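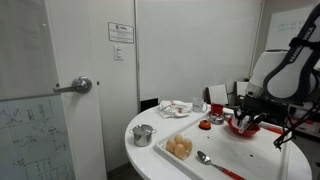
The arm reaching into the red bowl, eggs waiting beside it on the tray.

Wanted: a couple of people who like fiddling with robots and don't mind eggs

Hi, I'm Mathis Gaillard and I've been building a breakfast robot at Serkmont, our shared workshop. The arm is a Franka Emika and the rest is whatever crockery I could carry in from home. I've called the project Filetti. The goal is for it to get an egg from the tray into the bowl, with the shell in one piece, 80 times in a row. We're a long way off!

I'm after 2 people for one evening a week until the end of April. One of you should be comfortable with Python, because my grasping code is a mess and I know it. The other can be more of a hands-on type (brackets, fingertips, cable ties, that sort of thing). I'd love to try softer pads on the gripper in my favourite colour, orange, but I'll listen to reason.

No pay, sorry, it's a hobby build. I cover parts, groceries and your workshop fee, and you get a key to the place. You'll do the short safety induction before you go near the arm, and someone keeps a hand by the stop button whenever it moves. Egg allergy? Probably give this one a miss.

Keen? Leave a note in my pigeonhole at Serkmont or grab me at the bench on open night. Tell me what you've built, even if it never worked.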